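The Set for Four That Isn't

I have been shopping for dishes since July, and I have come to distrust the word "set." It used to mean a group of things that belonged together. Now it means whatever the seller had left over, photographed on a pale table and given a family name.

The one that started me grumbling was the Ondetti, sold as a 14-piece dinner set for four. Divide 14 by four and tell me how that goes. You get four dinner plates, four bowls, four mugs and two small dishes that the listing calls "accents." Two accents for four people. I asked the store what they were meant for and was told "dips, oils, or jewelry." A thing that might hold olive oil or might hold earrings was put there to get the count up.

Then there is the matter of shape. Round bowls have served people well for a very long time, and you can get a spoon to the bottom of one. The fashion this year is for corners. I understand the appeal in a store. Flat sides catch the light and look like somebody thought hard about them. I also know who will be scraping oatmeal out of the angles, and it won't be the designer.

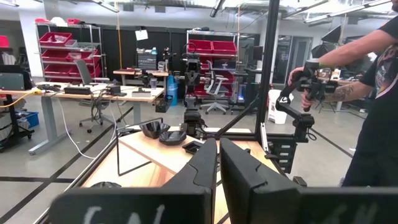 The Color Question

Black dishes are the other thing I am being sold, and I remain unconvinced. Every listing says black "makes food pop." Tomatoes, sure. Lentils do not pop. Neither does gravy. My sister-in-law bought a full set of black plates from Edell and within the year had gone back to her old white ones for everything except company. She says it's the water spots. We have hard water here and I believe her.

Sellers will tell you matte black hides scratches. Some of it may. The Edell plates showed every pass of a knife as a gray line, and a gray line on black is a lot easier to see than a gray line on white. The care card suggested a paste of baking soda. I did not buy dinner plates in order to make paste.

What bothers me more is replacement. Break one plate and you would like to buy one plate. Briggs, to their credit, used to sell singles at the counter. They have now gone over to "refresh bundles," so the person who drops one bowl pays for four. When I asked whether the new black would match the old black, the clerk told me that variation was part of the charm. It is a funny kind of charm that only turns up after the return window closes.

And the furniture has caught the same cold. Pale wood, thin black metal legs, on benches, desks, side tables, plant stands, even the little risers people put on a counter. I have nothing against any one of them. I sat on a bench like that at a friend's house and it held me up fine. But when the same look covers everything from a coffee shop to a dentist's waiting room, I start to wonder whether we like it or have just stopped being offered anything else.

The usual answer is that the market gives people what they want. I would find that easier to believe if the stores carried a second choice. At Wukerberg I asked for a plain maple bench with wooden legs and was shown the catalog, where the nearest match was a special order at 625 dollars. The metal-legged one was on the floor and ready to go home with me. That isn't demand speaking. A lot of people just need somewhere to put their shoes by this weekend.

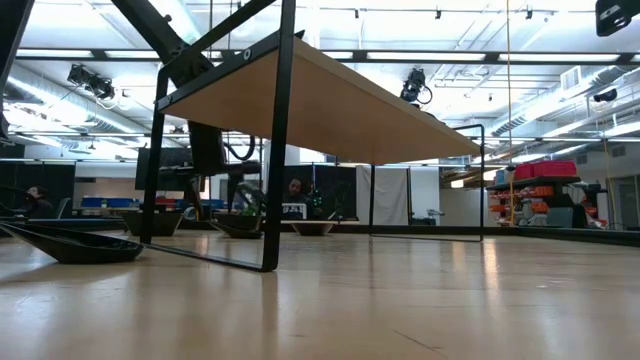 WUKERBERG, Oct 1, 2026

A few readers wrote in after the first part of this column ran, mostly to say I am cheap. I am. One said that open metal legs make a small room feel bigger. Maybe so, though I have noticed that my room stays the same size, and now I can see the dust under the bench.

Another reader said to quit complaining and go to a thrift store. That is the best advice I got. I came home with six white bowls, no two from the same maker, all of them round. They stack badly. One has a chip that I turn toward the wall. I can replace any of them without buying three more, and so far the lentils look fine.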